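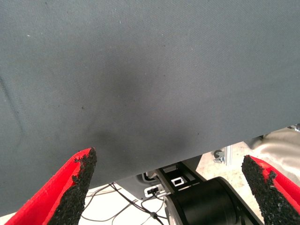 1/ Posting results from the cloth edge-finding work at Plimness. The question: can a wrist camera alone tell the arm where a sheet of fabric ends?

2/ The method is simple. The network gets one wrist view and returns a hem line, or "no hem." No depth, no overhead camera. Lenuța Bogdan wrote the labeling tool back in August.

3/ We labeled 429 views by hand and held out 103 for testing. Gray twill only, so don't read too much into it.

4/ Main failure: folds. With no hem in view, a crease running between the fingertips can get scored as an edge.

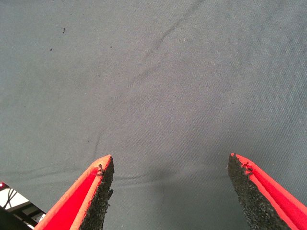
5/ What helped was asking for 2 views from slightly different wrist angles and keeping only lines that agree. Slower — but false hems dropped on all 3 training seeds.

6/ Worn grip pads didn't matter to the detector. They may matter for grasping, and we haven't tested that yet.

7/ Next is patterned cloth. Write-up goes on the Pletix page once the tables are cleaned up.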